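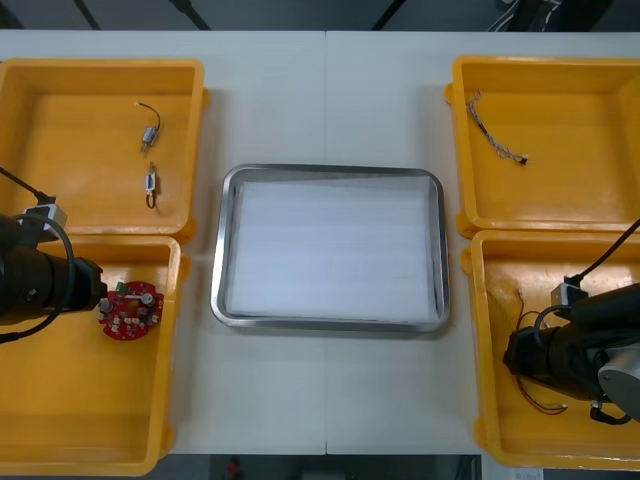
작은 전자부품 정리, 칸 네 개와 쟁반 하나로 하기

납땜이나 조립을 조금씩 하는 집이라면 서랍 어딘가에 부품이 뒤섞인 봉지가 있다. 소형 모터, 기판, 커넥터 달린 전선이 한데 엉켜 있어 필요한 것 하나를 꺼내려면 전부 쏟아야 한다. 칸이 수십 개인 부품함을 사기 전에 플라스틱 통 네 개와 금속 쟁반 하나로 먼저 해 보기를 권한다. 통은 종류별 보관에 쓰고 쟁반은 지금 만지는 부품만 올려놓는 자리로 쓴다.

준비물

- 뚜껑 없는 플라스틱 통 4개. 색이 진하고 한 가지로 통일된 것이 좋다. 노란색 통은 검은 전선과 은색 부품이 모두 잘 보인다.
- 테두리가 올라온 스테인리스 쟁반 1개. 모서리가 둥근 것이 닦기 쉽다.
- 쟁반 바닥에 깔 흰색 폼 시트 1장
- 가위, 자, 연필
- 마스킹 테이프와 유성펜

작업대 고르기

밝은 색 상판이 편하다. 떨어진 나사나 전선 조각이 바로 보인다. 상판 두 장을 이어 붙인 책상이라면 이음매 위에서는 작은 나사를 다루지 않는다. 틈에 낀 나사는 핀셋으로도 잘 안 나온다. 이음매가 벌어져 있으면 마스킹 테이프를 길게 붙여 막아 둔다.

조명은 정면보다 왼쪽이나 오른쪽 위에서 비추는 쪽이 낫다. 스테인리스 테두리는 빛을 많이 반사하므로 눈이 부시면 스탠드 각도를 조금 낮춘다.

폼 시트 재단

쟁반을 뒤집어 시트 위에 올리고 연필로 둘레를 그린다. 선에서 6mm 안쪽으로 자르고, 쟁반에 넣어 보면서 네 모서리를 둥글게 다듬는다. 시트가 크면 가운데가 떠서 부품이 한쪽으로 구른다. 작으면 가장자리 틈으로 전선 끝이 들어간다. 처음에는 조금 크게 자르고 줄여 나가는 것이 안전하다.

시트는 접착하지 않는다. 빼서 털 수 있어야 한다. 자꾸 밀리면 뒷면 한가운데에만 양면테이프를 작게 붙인다.

일반 폼은 정전기를 막아 주지 못한다. 기판을 자주 올려놓는다면 정전기 방지용으로 표시된 시트를 따로 구해서 쓴다. 건조한 1월에는 특히 신경을 쓰고, 기판을 만지기 전에 접지된 금속에 먼저 손을 댄다. 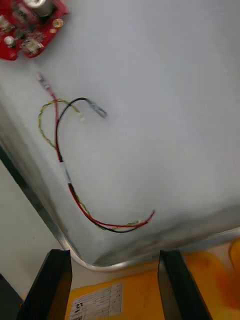

기판과 전선은 쟁반 위에서도 서로 떨어뜨려 놓는다. 전선 끝의 단자가 기판의 부품 다리에 걸리면 당기는 순간 휘거나 부러질 수 있다. 기판은 가장자리를 잡고, 위에 솟은 원통형 부품은 손잡이처럼 쓰지 않는다. 전선을 옮길 때는 단자나 커넥터 몸통을 잡고 피복만 당기는 일은 피한다.

통 네 개에 나누는 법

크기보다 다루는 방법을 기준으로 나누면 헷갈리지 않는다.

- 왼쪽 위: 소형 모터와 센서처럼 짧은 전선이 달린 부품
- 왼쪽 아래: 기판. 겹쳐 쌓지 않는다.
- 오른쪽 위: 커넥터가 달린 전선 묶음
- 오른쪽 아래: 아직 분류하지 못한 것

네 번째 통이 중요하다. 분류가 애매한 부품을 억지로 다른 통에 넣으면 금방 다시 섞인다. 다만 이 통은 작업이 끝날 때마다 비운다.

통은 쟁반 양옆에 두 개씩 둔다. 손이 쟁반 위를 가로지르지 않게 되어 올려놓은 것을 칠 일이 줄어든다. 왼손잡이는 좌우를 바꿔도 된다. 한 통에는 바닥이 보일 만큼만 담고, 넘치면 뚜껑 있는 상자로 옮겨 보관한다.

이름표

마스킹 테이프에 유성펜으로 써서 통 바깥쪽에 붙인다. 안쪽에 붙이면 부품을 꺼낼 때 테이프가 일어난다. 우리 작업실에서는 프로젝트 이름을 같이 적는다. 지금은 Aleck과 Starnine 두 가지를 동시에 만지고 있어서 Aleck용 전선에는 파란 테이프, Starnine용에는 초록 테이프를 쓴다. 부품 이름만 적어 두었을 때는 어느 쪽에서 빼낸 것인지 몰라 다시 재 보는 일이 잦았다.

전선이 엉키지 않게 하려면

전선은 꽉 감지 말고 느슨하게 둥글린다. 손가락에 단단히 감아 두면 피복에 자국이 남고 펼쳐도 계속 말린다. 길이가 20cm를 넘는 것은 한 바퀴 돌려 종이 테이프로 한 번만 묶는다. 짧은 것은 묶지 않고 같은 방향으로 눕혀 둔다.

빨간 선과 검은 선이 함께 나오는 전선은 갈라지는 부분이 약하다. 여기를 수축 튜브로 감싸 두면 벌어지지 않는다. 튜브가 이미 있는 전선은 튜브 바로 옆을 꺾지 말고 완만하게 휘도록 놓는다.
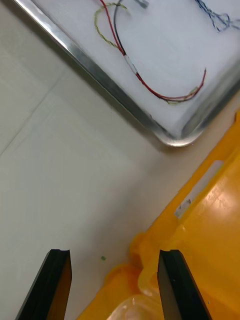 흰 바닥 위에 느슨하게 놓은 빨간 선과 검은 선. 두 선이 만나는 곳을 짧은 흰색 슬리브가 감싸고 있다.

쟁반 옆의 상판은 비워 둔다. 공구를 잠깐 내려놓을 자리가 없으면 결국 쟁반 안에 넣게 되고, 드라이버가 굴러 부품을 누른다. 인두는 쟁반 근처에 두지 않는다. 폼은 열에 약하고 녹은 자국은 지워지지 않는다.

청소

1. 쟁반의 부품을 모두 제자리 통으로 옮긴다.
2. 시트를 빼서 흰 종이 위에서 턴다. 작은 나사가 나오면 종이를 접어 모은다.
3. 쟁반은 물을 꼭 짠 천으로 닦고 마른 천으로 한 번 더 닦는다. 테두리가 말린 부분 안쪽에 물기가 남기 쉽다.
4. 통은 미지근한 물에 중성세제로 씻고 완전히 말린 뒤 부품을 담는다.
5. 시트에 생긴 얼룩은 지우개로 먼저 문질러 보고, 남으면 뒤집어 쓴다. 양면이 다 더러워지면 새로 자른다.

자주 받는 질문

통 대신 반찬통을 써도 되는가. 된다. 투명한 것은 바닥에 색종이를 깔아야 작은 부품이 보인다. 음식용으로 다시 쓰지는 않는다.

쟁반은 꼭 금속이어야 하는가. 플라스틱도 괜찮다. 금속은 무거워서 잘 밀리지 않는 대신 전기가 통하므로, 전원이 연결된 기판은 올리지 않는다. 배터리도 마찬가지다.

통은 얼마나 깊어야 하는가. 안쪽 깊이 8cm면 손가락이 바닥까지 편하게 닿는다. 더 깊으면 그림자가 져서 검은 전선이 잘 안 보인다.

9월 9일 수정: 폼 시트 재단 항목에 양면테이프 내용을 추가함.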